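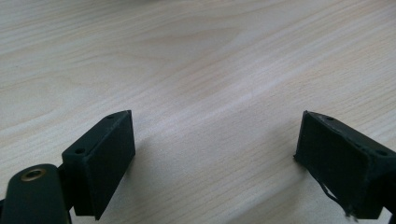

Olix table, light wood-grain top

Olix Activity Table
Item no. 2265
Price: $193
Sold by Dogbe

The Olix is a plain table for playrooms, craft rooms and any place where things get taken out, sorted and put away again. The top is a pale beige laminate with a soft grain, smooth enough that trays and bins slide over it. The corners are rounded. There is one round hole through the top for a lamp cord or charger.

Overview

Top: laminate, light wood grain
Corners: rounded
Cable hole: one, black
Height: 30 inches
Assembly: required, 16 screws, hex key in the box
Use: indoors only

The grain varies from one top to the next. Some have long straight streaks and some have wide oval swirls. We can't match a top to one you already own, so if you plan to stand two together, expect them to differ. Under bright ceiling lights the surface shows a sheen. The color reads lighter where the light hits it.

What fits on it

We sort toys and cloths on ours. A storage bin, a tray, a stuffed toy and a folded cloth can all be out together with bare table left between them. Put the bin at the back, where you can still reach into it, and keep the front of the table for folding. A shallow tray with a rim is good for small parts that roll.

The bin, tray, toy and cloth shown below are not included.

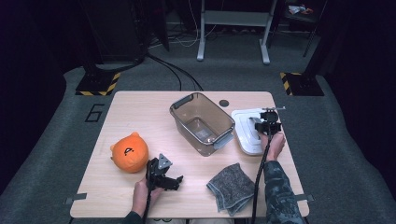 Kofi Ackah writes that he has had his Olix since June and would order it again, but he wishes the cable hole came with a cover. Crayons go down it, he says, and he ended up pushing a piece of foam into it when no cord was in use. He also asks if the top can be bought alone.

A cover is now sold separately by Hendeteck and presses in from above. Tops are not sold alone.

Care

Wipe with a damp cloth and dry right away. Mild dish soap is fine. Do not use scouring pads, bleach or furniture wax. Wax leaves a film that picks up lint from plush toys and is hard to get off. For marker, try rubbing alcohol on a small spot first. Do not set hot pans on the surface.

Tighten the screws after the first week and again whenever the table has been moved. Lift it to move it. Dragging it over carpet loosens the legs.

Storage boxes

Lidded boxes store well on the table or next to it. If you want one that can be carried with one hand, look for a handle in the middle of the lid and side clips that hold the lid down. Open bins are easier for toys that come out every day. Soft balls will go in either kind. 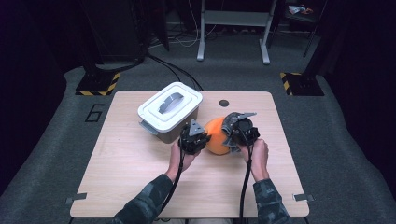 STOVEDANCE, Wednesday, March 21, 2018

The Olix is back in stock at our Stovedance warehouse. Back orders go out first, in the order we received them. New orders ship after that. You will get an email with a tracking number when yours leaves.

Tables from this batch come with a revised instruction sheet. The old sheet had steps 4 and 5 the wrong way around. If you have the old one, fit the legs before you turn the table over. The parts are the same.

Shipping and returns

Ships flat in one carton. Curbside delivery only. Check the corners of the carton before you sign, and write any damage on the driver's slip. Unassembled tables can be returned in the original carton. Assembled tables can be returned only if a part is faulty.

Missing a screw or the hex key? Write to Dogbe parts with your order number and item no. 2265. Small parts are mailed free of charge.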